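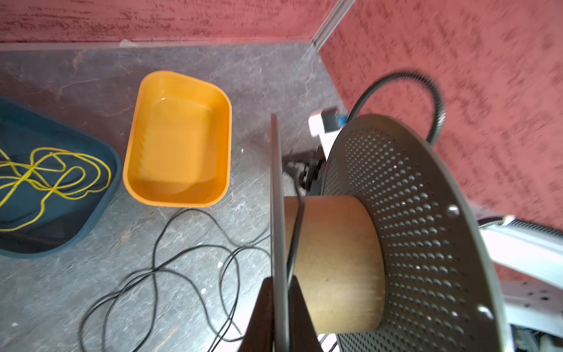
Contents | Safety | Set-up | Recording | Scoring | Faults | Back

5. Recording a spool handling set

This section covers recording demonstrations for the two-stage grasp method (Evari release). Stage one brings the gripper to the spool from a coarse pose estimate. Stage two uses the wrist camera only and corrects the approach from the position of the flange edge. Sections 3 and 4 must be complete before you start.

5.1 Before recording

1. Home the arm and check that the wrist camera stream is live in the Nokby console. The tips of both fingers must show at the bottom of the view. If they do not, repeat the mount adjustment in 4.3.

2. Set the exposure to manual. Automatic exposure shifts when a dark flange fills much of the view, and stage two reads the shift as movement.

3. Place the spool within reach of the arm. Loose cable on the floor is allowed and counts as normal clutter for this set. Trays and bins may stay in place during a run, but must be moved between runs so that the model does not learn their positions.

4. Load the task file and enter the spool type. Flanges with holes and plain flanges are stored as separate types.

NOTE: The outer flange can hide part of the hub at steep camera angles. Do not alter the camera mount to avoid this. The method was trained with the hub partly hidden, and moving the camera makes earlier sets unusable.

5.2 Recording a run

1. Press Start and wait for the tone.

2. Guide the arm to the spool by hand controller. Bring the gripper in with one finger on each side of the flange.

3. Stop when the flange is edge-on to the camera and lies between the fingers. Hold for 2 seconds. The hold marks the end of stage one in the log.

4. Close the gripper at low force. Do not correct the wrist angle while the fingers are closing. If the angle is wrong, open fully, back off and mark the run as a retry.

5. Lift or turn the spool as the task file requires, then release and withdraw along the approach line.

6. Press Stop. Enter the result as held, slipped or missed.

CAUTION: Keep the ribbed cable sleeve on the arm clear of the spool. A sleeve caught on the rim pulls on the wrist connector and may move the camera without raising a fault.

CAUTION: Do not reach between the flange and the gripper while the arm is powered.

5.3 Set size and scoring

A full set is 200 runs for each spool type. Retries are kept in the set but left out of the score. Run the Goodwin script on the finished set. It compares the edge position at the hold with the edge position at finger contact and reports the difference in millimetres.

A median difference of 2 mm or less is a pass. In our bench trials, almost all failed sets were traced to a camera mount that had worked loose. Check the mount screws before repeating a set.

NOTE: The score does not measure grip quality. A run can score well and still be entered as slipped. Use the Bidwood report (section 6) to compare held and slipped runs by spool type.

5.4 Closing the session

1. Park the arm and switch off drive power.

2. Copy the set to the store and wait for the checksum to match.

3. Record the finger pad type and camera exposure in the session sheet. Sets without both entries are rejected at import.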